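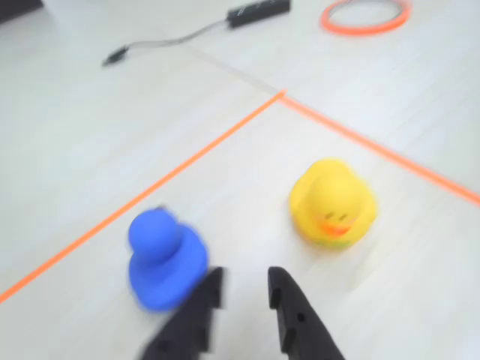
Irena Sobczak wrote to ask whether the file includes dogs that were returned after adoption, and whether a returned dog gets a new number. Returned dogs are included, and they keep the number they had the first time. Her question came up often enough that the answer is now in the Fields section.

Rendwood Animal Shelter: Intake and Adoption Records

Filed under: Animals & Pets, Open Records
3 min read

## What is in this folder

Records of dogs and cats taken in by the Rendwood shelter and its satellite kennel at Worala. One row is one stay. An animal that came in, was adopted, and came back has two rows with the same animal number.

- `stays.csv`: the main table
- `visits.csv`: school and group visits to the shelter, by date
- `codes.csv`: what the short codes in the other two files stand for

The version in this folder was put together on Sunday, January 28, 2018. The next one is planned for May.

## Fields in stays.csv

- `animal_no`: stays with the animal for life, including after a return
- `species`: dog or cat. Rabbits are kept in a separate book and have not been typed up.
- `site`: R for Rendwood, W for Worala
- `date_in`, `date_out`: the second is blank if the animal is still with us
- `reason_in`: stray, surrender, return, transfer
- `outcome`: adopted, foster, reclaimed, transferred, died
- `age_in`: in years, as judged by whoever did the intake. Puppies and kittens under 6 months are entered as 0.
- `notes`: free text, lightly edited

Names of adopters, foster homes and former owners have been removed. Street addresses that turned up in the notes were cut by hand. If you find one we missed, write to Jayson Saludo and he will take it out.

## Where the records come from

Intake cards are filled in on paper at the front desk and typed up later in the week. Jianhua Yu typed most of the Rendwood cards. The Worala cards were typed by Thodoris Rallis, who also matched up animals moved from one site to the other.

Worala has 80 kennel spaces, but the spaces are not numbered in this file. Cats at Worala are housed in 3 shared rooms and their room is given in the notes when it was written on the card.

## Known problems

Ages are guesses for nearly all strays. The same dog has been judged 2 at intake and older on its return a few weeks later. We left both values alone.

Breed is not a column. The cards say things like "shepherd mix" or "brown, medium," and these were moved to the notes as written.

A litter born at the shelter has no `reason_in`. The blank is correct.

Group visits were logged by different people, and some wrote down only the children and some the whole group. Do not add up the head counts in `visits.csv`.

Transfers to the Janevski foster network are marked "transferred" even when the animal was later adopted through them. We do not get those outcomes back.

## Using the data

You can use it for any purpose. Please say it came from the Rendwood shelter and give the version date. If you make a chart of adoptions by month, leave out rows where `outcome` is blank.

## Corrections

Send the animal number and what is wrong to Mingxuan Qiu at the Rendwood front desk. Fixes go into the next version and are listed at the bottom of `codes.csv`.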